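Ticket 301 - Audio guide for the Becerra cathedral walk plays the wrong chapter in the nave
Product: Storon tour player
Opened by: Consolacion Macapagal
Handled by: Eduardo Estrella
Opened: 27 Jun 2026
Status: waiting for confirmation from the site

Problem as reported

Visitors start the architecture tour at the west door and the first chapters play well. When they go under the organ loft and enter the nave, the player jumps to chapter 12, the one about the vaults of the choir. The chapter about the nave pillars never starts by itself. If the visitor selects it by hand, it plays until the end without interruption. I tested with two handsets and the result was the same with both.

The text of the tour was revised by our historian before the season, and the chapter on the rose window was divided in two. I do not know if this is connected with the problem, but I prefer to mention it.

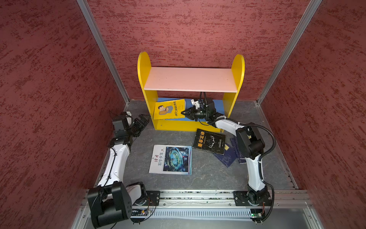
The German version of the tour does not have this fault. Only the English and the Spanish versions jump. The German one still uses the old text, where the rose window is one chapter.

Answer from Eduardo Estrella

Thank you for the clear report. The detail about the German version was very useful. I compared the chapter lists of the three languages with the map of the building. In English and Spanish the new rose window chapter was inserted in the list, so all later chapters moved one place. The map was not updated at the same moment. It should point to the pillars when a visitor passes the loft, but in the map file this point had also been typed by hand with the wrong number.

Steps tried

1. Restarted the handset and loaded the tour again. No change.

2. Removed the Spanish version and kept only English. The jump remained.

3. Put the old chapter list back on one handset. The pillars chapter started in the correct place, but then the second part of the rose window was missing from the tour.

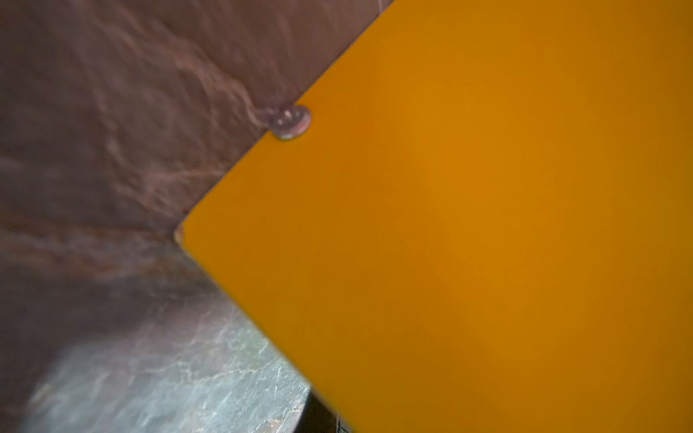 4. Put the new list again and corrected the map points one by one, from the west door to the ambulatory. I walked through the tour with the Fledau simulator and chapter 9, the pillars, started after the loft as it should.

5. Sent the corrected map to the site as a package with the name Nollent. Please install it on one handset first - the others can wait until you have walked the full tour.

Note from Consolacion Macapagal

Installed on one handset. The nave is correct now. In the north transept the sound begins a little early, when the visitor is still beside the last pillar and cannot see the carved doorway yet. 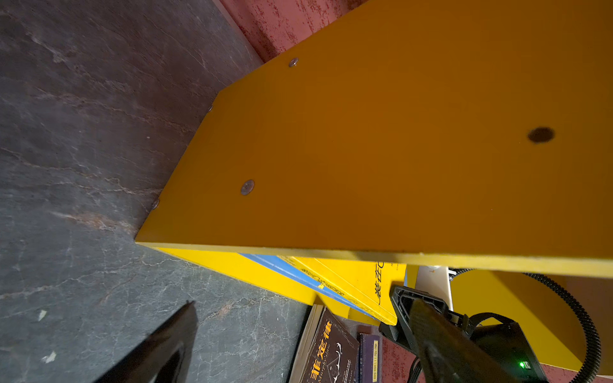

Can the starting point in the transept be moved without a new package?

Open the map editor on the handset, select the transept point and reduce its radius to 20 feet. Save, then walk in again from the nave side. The change stays on that handset only, so please write me the final value and I will include it for all languages.

Remaining: correct the map for the German version before it receives the new text in August.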